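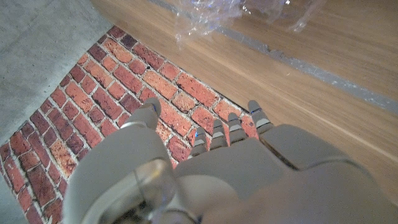
The gray robotic hand over a brick-patterned surface at the Botach workshop in Wilesby.

Home | Local | Business | Schools | Sports | Obituaries | Contact

Wilesby shop puts robot hand on a fixed service schedule

WILESBY - A repair and test shop on the east side of town has changed the way it looks after its robotic hand, moving from fixing problems as they come up to a set schedule of checks and part swaps.

Botach, which tests handling equipment for packaging and warehouse customers, began the new routine in September. The hand is now pulled from regular work after every 1000 grasp cycles, inspected on the arm, and taken off for bench service only if it fails one of the checks.

The company said the old approach cost it too much time. Over the summer the hand was out of service on two occasions, both times because of a finger that had slowly lost its range of motion. Each repair meant waiting on parts from Vasilakis, the supplier that handles spares for the unit, and customer tests had to be moved back.

The hand has a thumb and four fingers built from short segments, with metal bands between the gray outer shells. According to the shop's service sheet, most of the work has to do with those joints. Dust from cardboard and packing material gets into the gaps and makes the fingers slow to close. Technicians wipe each joint with a dry lint-free cloth, then run the finger through its full travel and compare the reading with the one from the last check.

A complete check takes 25 minutes. It starts with the arm stopped and locked out, and the cover seams are looked over before anything is moved. The thumb is done first. It carries more load than the other digits in most of the shop's tests, and its readings tend to drift sooner. The four fingers follow, one at a time, and then the whole hand is opened and closed slowly with nothing in it.

After that comes a zeroing step, in which the controller is told where fully open and fully closed are for each digit. The shop used to do this only after a repair. It is now part of every check, and the numbers go into a log kept at the workstation.

The view from the small camera at the wrist is checked as well. The lens is cleaned, and the hand is moved over a printed pattern so the technician can see that the picture is sharp and that the thumb and fingers show up where the software expects them. If they do not, the camera mount is loosened, set again and tightened to the value on the sheet. Patterned surfaces with straight lines work best for this, the company said, as a tilted mount is easier to spot against them.

Botach has also begun keeping its own small stock of spares. The shelf holds finger covers, fasteners and a replacement thumb assembly. Cables are still ordered as needed. Swapping a finger cover can be done at the arm with hand tools, while thumb work requires removing the hand at the wrist plate and moving it to the bench.

The schedule was drawn up with help from Tusovance, an automation service firm that set up the shop's arm and controller when the cell was installed. Tusovance staff will come by every Thursday through the end of the trial to go over the log and decide whether the interval between checks should be longer or shorter.

So far the log shows one early warning. A finger on the hand was closing short of its mark, and cleaning and zeroing brought the reading back within limits without any parts being replaced.

The shop is open to customers on weekdays. Checks on the hand are done before the first test run of the day, which starts at 8 a.m.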